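The table that would not sell

By Mahlet Tsegaye
4/14/19

When the Stetthorpe furniture works shut its doors, the last pieces on the floor were 36 dining tables, all of them square. The retailers wanted rectangles. Buyers told the company that nobody had room for a table as wide as it was long, and for years the orders backed that up.

The tables are now hard to find second-hand, and the shape is coming back into new houses.

Danai Galanis has sold used furniture in the same shop for most of her working life. She says customers used to walk past a square table to get to an oval one. Last August she had a waiting list of 41 names for anything square that would seat eight.

"People measure now," she says. "They come in with the room written down on a piece of paper. Before, they bought the table and then found out about the doorway."

Part of the change is in the houses. The long, narrow dining room has mostly gone from new plans, replaced by a kitchen that opens onto one living area. A long table in that kind of space tends to become a hallway barrier. A square one can sit in the middle of the floor with chairs on every side.

Yeshi Teshome, who draws house plans for a small building firm, allows 114 centimetres between the edge of a table and the nearest wall. That leaves room to pull out a chair and for someone else to get past behind it. She says clients often ask her to shave it back to fit in another cupboard, and she talks them out of it if she can.

Colour has shifted as well. The dark stains and heavy varnish of older dining suites have given way to pale, flat finishes that show fewer scratches and don't throw the ceiling lights back at people while they eat. Lindier, a maker with two showrooms, dropped its last gloss finish three years ago. Its cheapest square table sells for $1020, chairs not included.

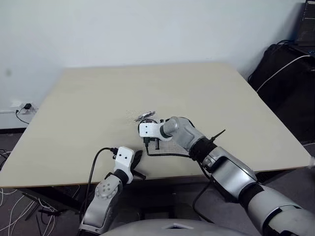
A large square top in pale beige with a matte surface, set against a plain white wall.

Not everyone is convinced. Elias Shboul restores tables for a living and thinks the square has one real fault, the middle. On a big top, the salt is out of reach for everybody. He has been asked more than once to fit a turntable, and he does it, but he charges extra if the customer wants it sunk flush with the surface.

He also has doubts about the matte finishes. Oil from hands and food can leave shiny patches that are difficult to blend in, and sanding one spot usually means sanding the lot. His advice is a damp cloth, mild soap and no spray polish.

Galanis still has one of the Stetthorpe tables at home. It has been in her kitchen long enough to need new screws in two of the legs - she did the job herself - and she has turned down three offers for it.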